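Seasonal Wetland Survey Technicians Wanted

12 July 2022

41 shares | 3 comments

The Woltcombe Wildlife District is accepting applications for five seasonal technicians to support its waterfowl and marsh bird survey. Work begins in August and continues for 102 days at the Piras and Dusard management units.

Technicians will conduct dawn and evening counts, maintain nest boxes, record water depth at fixed stations, and assist biologists with banding. The district manages 1,274 acres of seasonal marsh, and staff should expect to cover much of it on foot, often in mud and high heat.

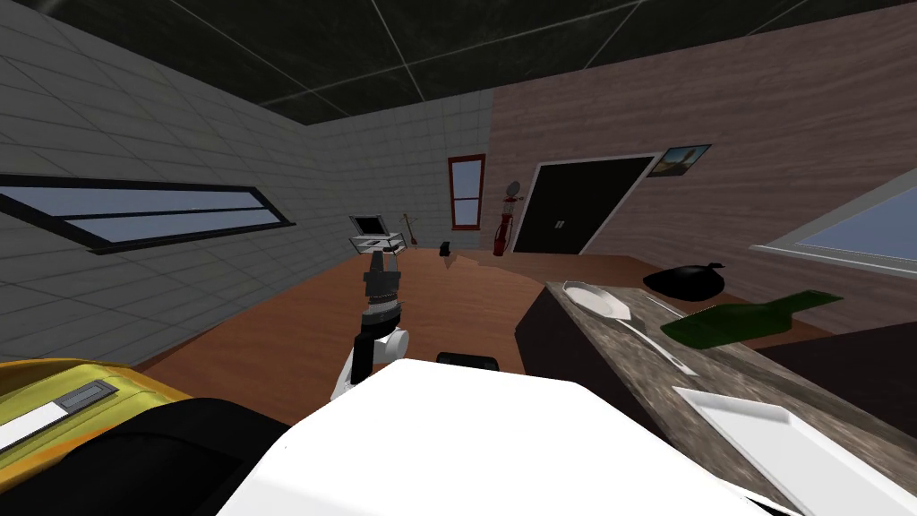 Applicants must be at least 18 years of age, hold a valid driver's license, and be able to carry 30 pounds over uneven ground. Coursework in biology, range science, or a related field is preferred. Experience identifying ducks and rails by call will be considered in place of coursework.

Positions are full time and include some weekend shifts. Shared housing is available at the Rider field station at no cost to the employee. Pets are not permitted in district housing. Waders, optics, and a district vehicle are provided during working hours.

To apply, submit a cover letter, a resume, and contact information for two references to the district personnel office. Applications will be reviewed in the order received until all positions are filled. Selected applicants must pass a background check before their first day of work.

The Woltcombe Wildlife District is an equal opportunity employer.

Sign up for our newsletter to receive district news and job openings by email.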